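Três semanas só com uma mochila de 25 litros
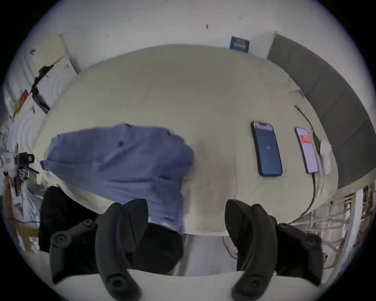

Uma peça azul em cima da mesa e os dois celulares ao lado.

Eu era aquela pessoa que despachava mala grande para passar um feriado na praia. Levava quatro pares de sapato, secador, um livro que não ia abrir e outro para o caso de terminar o primeiro. Pois em julho fiz três semanas de estrada com uma mochila de 25 litros e voltei apaixonada pela ideia (minhas costas também!).

O truque que mudou tudo foi lavar roupa na pia. Parece castigo, eu sei, mas vira um ritual gostoso de fim de dia. Levei sabão de coco em barra, cortado em pedacinhos, e lavava duas peças por noite. Depois vem a parte que aprendi num hostel: estender a camiseta numa toalha, enrolar tudo como rocambole e torcer com vontade. A toalha puxa quase toda a água, e de manhã a camiseta costuma estar pronta para usar.

Para a lista, fiquei assim: três camisetas, uma camisa de manga comprida, duas calças, um casaco leve, roupa de dormir e meias para cinco dias. De calçado, o tênis no pé e um chinelo. Jeans ficou em casa, demora uma eternidade para secar e ocupa o lugar de três coisas. Já a canga foi a campeã da viagem: serviu de toalha, lençol, cortina no beliche e cachecol num ônibus gelado entre uma cidade e outra.

A mochila é uma Vasen que comprei usada por 90 reais, com um zíper meio teimoso que eu resolvi passando vela. Abre inteira na frente, feito mala, e isso faz uma diferença enorme quando a gente procura uma meia no escuro sem querer acordar o quarto.

O que faltou? Um casaco de chuva decente. Peguei 8 horas de temporal numa travessia de barco e cheguei pingando até a alma. Também senti falta de um varalzinho elástico, que já entrou na lista da próxima.

E a próxima já está no papel: quero descer o litoral de ônibus, sem pressa, parando onde der vontade. Se alguém tiver dica de capa de chuva que caiba no bolso, deixa nos comentários, por favor!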